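In Defense of the Boring Planner

I've been writing motion software for arms since before my knees started to complain, and every March, when the new folks settle in at our shop in Livdale, I end up having the same friendly argument. They want one big learned thing that goes from pixels to joint commands. I want a planner I can read, even if it's slow (and ours, which we call Dalthorpe, is plenty slow!).

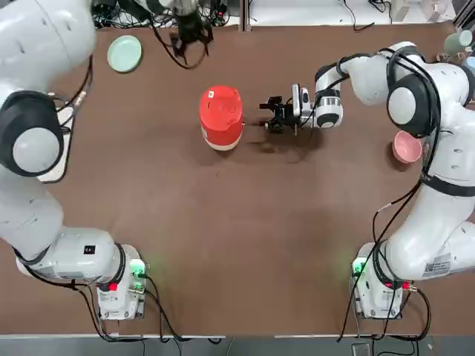

A planner earns its keep when it has to say why it refused. Ours checks each move against a model of both arms, the table and whatever perception has found lying on it, and if it turns a move down it names the pair of shapes that got too close. Think of a pink bowl tucked right up against an arm near its joint, with a gripper hovering by a red container further in. A good log line tells you which of those to worry about, and you can fix your margins before lunch. Last year I read through 2896 refusals over a long, rainy stretch, and 129 of them came down to a single stale transform.

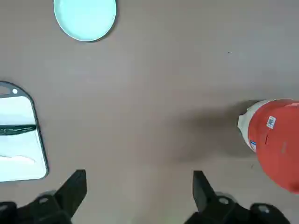 Now, I'm fond of the learned policies too, and the Simanjuntak branch has one that I enjoy watching very much. But when it hesitates, all I can do is shrug and collect more data, and I've shrugged enough for one career. So my plea is a modest one: let the network propose the move, and keep those 17 plain checks between it and the motors. They're dull to write and duller to maintain, and I'd gladly write them all over again.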